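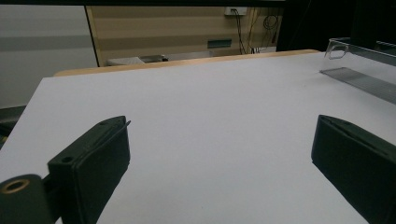 Figure 2. White tabletop, two black gripper fingers in front.

Home Guides Newsroom Support Contact

3. Setting up the press desk

This section covers the press desk in Prolier, the part of the program a mayor's or candidate's communications office uses to log reporters' calls and send statements. You need an administrator account. Install the program and import your contacts before you start.

3.1 Create the desk

1. Sign in and open Offices.
2. Select your office from the list. The Cloltport office has the code 1351.
3. Choose Add Desk, then Press.
4. Type a desk name. Reporters see this name at the top of every statement, so spell out the office in full.
5. Enter the extension for incoming calls. The default is 3078.
6. Choose Save.

Note: The desk name can be changed later. Statements already sent keep the old one.

3.2 Assign a spokesperson

1. Open the desk and choose People.
2. Add the communications director first. The first person added becomes the default spokesperson.
3. Add at least two other staff members who may approve statements.
4. For each person, set On Record, Background, or No Press.

Staff marked No Press can read the call log but cannot reply to a reporter or open a draft.

Caution: Removing the default spokesperson stops all scheduled statements. Choose a replacement before you remove anyone.

3.3 Set the approval order

1. Open Approvals.
2. Drag the names into the order in which drafts should be read.
3. Set the time limit for each reader. Three hours is the longest allowed.
4. Turn on Hold if Late if a draft should wait for a slow reader. With this off, it moves to the next name.

Caution: Quotes from a candidate or officeholder are locked once the last reader approves. To change a quote after that, withdraw the statement and start a new draft.

3.4 Send a test statement

1. Choose New, then Test.
2. Select the list called Internal. Do not select Postdale Media or Igwe County Radio, which are live lists.
3. Type a line of text and choose Send.
4. Check that the message arrives with the right desk name and extension.

If nothing arrives, see section 7, Mail Problems.

Section revised Thursday, May 3, 2018, by Barış Tatlı.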